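Gripper stalls during the bowl nesting task
Project report, Skarkska group, March 2020

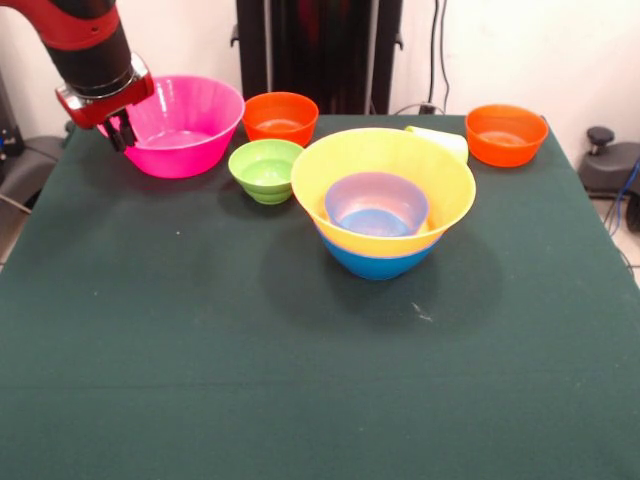

Smaranda Enache read our first draft and wrote back that we had called it a gripper fault eleven times without once showing the gripper was faulty. She wanted the stall log first and the opinion after it, so this version is in that order.

The task was to pick up plastic bowls of different sizes by the rim and nest them on a table covered with green cloth. We started in October and logged 426 picks. In 20 of them the fingers stopped partway through closing and the arm went into a protective stop. Of those, 14 were on the large pink bowl. The rest were spread over the other bowls with no pattern we could find.

What we checked

We swapped the finger pads first. No change. Then we ran the gripper with nothing between the fingers for an afternoon and it closed fully every time. That should have told us to look somewhere else, but we spent another week on the wiring and replaced a connector that was fine.

The useful test was closing on the pink rim by hand control, one small step at a time. The rim flares outward, and our program brought the fingers straight down. If the bowl had shifted even slightly, one fingertip landed on the rim and pushed down on it. The bowl tipped, the fingers twisted a little, and the controller read the side load as a collision.

Safety

One stop was worse than the others. The arm had been restarted from the laptop while a team member was reaching in to straighten the bowl. The arm moved a short way before the emergency stop was pressed. No one was hurt. We had no rule about who could clear a stop, and we should have had one before the first run. Now the person at the table clears it, and only after stepping back behind the tape.

Changes made

The approach is now tilted to match the flare, and the final part of the descent is slower. The force limit is the same as before. We talked about raising it and decided against it, as it would only have hidden the problem. We have not yet repeated the full set of picks with the new approach, so we can't give a new stall rate. The logs and the old program are in the Flivcombe folder.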